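Wetholm lever handles in satin silver, two months on

Posted 8/31/24 in Doors and Ironmongery

We have panelled doors right through the house, and the handles that came with them were past saving. The springs had gone, so the levers drooped, and two of them came off in the hand if you pulled at the wrong angle. I wanted plain levers on round roses, nothing that would look odd on an older style of door, and I wanted to fit them myself.

I looked at three makes. Ollik do a good solid lever but the rose is small, and it would not have covered the marks left by our old plates. Rebelo were cheaper and I bought one pair to try. The grub screw was soft and the head went the second time I tightened it, so they went back. I ended up with the Wetholm set from Weltov, who had them in stock and charged 263 for the lot, delivered.

The box has the two levers, two roses with covers, a spindle, bolts and wood screws, and an Allen key. The latch is sold separately. This is in the small print on the listing but it is easy to miss, so check what you have in the door already. Ours were old latches with a stiff spring and I changed them all at the same time. If yours are in good order you can leave them in.

Fitting is simple enough once you have done one. The first door took me most of an evening and the last took twenty minutes. You take off the old handle, offer up the rose with the spindle through it, mark the bolt holes and drill from both sides so the face does not break out. The paper template is printed slightly small. I went by the rose itself after the first door and had no more trouble. The bolts are long and will need cutting down on a thin door. They are scored for snapping, but a junior hacksaw makes a better job of it.
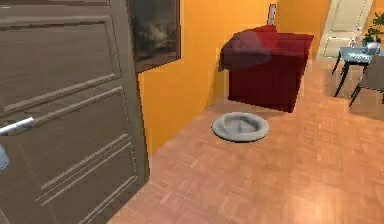 Silver lever on a panelled door, with orange walls behind.

In use they are good. The lever has its own spring in the rose, so it comes back level and does not rely on the latch to hold it up. There is a small amount of play if you waggle it up and down, less than on the Rebelo. The end is rounded and I have not caught a sleeve on it yet, which I used to do weekly with the old ones.

The finish is holding up. The kitchen door gets greasy hands all day and wipes clean with a damp cloth. I did scratch one rose with the screwdriver while fitting it, and the mark shows in bright light.

The covers are my main complaint. They push on over the rose and are held by friction. Most are tight. One on the bathroom door works loose every week or so and slides down the lever. I wrote to Weltov and had an answer from Gebhard Schnyder, who sent a replacement without asking for the old one back. The new one is better but still not as tight as the others.

I would buy them again for bedrooms and the hall. For a door that gets slammed I would look for a cover that screws on.

Four out of five.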